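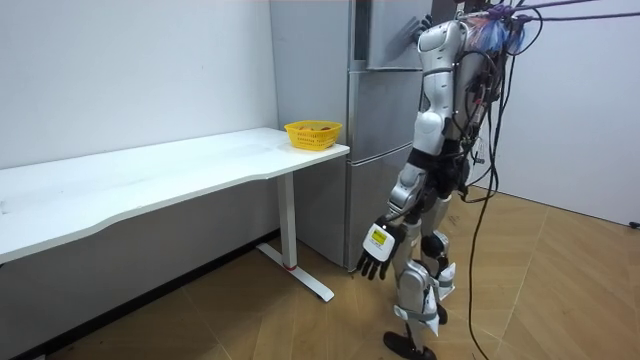 Re: [pridonden-rooms] Fridge and desk in the small room

Sorry for the slow answer, been at the Orner building all day and only just got to my mail. On the fridge: I'd keep it and move the desk. The fridge is stainless steel, cleans up with a damp cloth, and we'd never get another that size past the budget people before December. The white desk is the awkward one. It's long, and the front edge has that slight curve to it, so it won't butt up square against anything else we own. Tried it on paper with the two tables from Urville and you get a silly gap every time.

Quoting the earlier message so people don't have to dig:

> Sent: 17th October
>
> Hello all,
>
> Quick one about the small room. We've been asked if the
> fridge can go to Quezada and the desk stay put. Quezada say
> they have up to 40 people in for lunch on a busy day and
> nowhere to keep milk. Against that, the small room gets used
> as well, and it's a long walk to the kitchen in 103.
>
> Can we settle it on the list please, not in the corridor.
> Also does anyone know who has the key to the store cupboard?

Right, so. Quezada could have the old under-counter fridge out of 103. Works fine, bit noisy, one shelf missing. Has anybody asked them? I haven't.

Desk: my vote is Room 9. Longer wall in there, socket at the right height, and no one minds about the curve if it's the only table. Needs 2 people to carry it and the door taken off its hinges, we had to do that last time and scraped the paint anyway. Bring a blanket.

Things still to sort:
- fridge shelves want a proper wash, and somebody label the oat milk
- extension lead, the grey one, has gone missing agian
- floor to be swept once the desk is out

Key to the store cupboard is on the hook behind the front office door. Or it was on Urville's bunch, try both.

If you object to Room 9 shout before the end of the week, otherwise I'll book the trolly and get on with it.

Ta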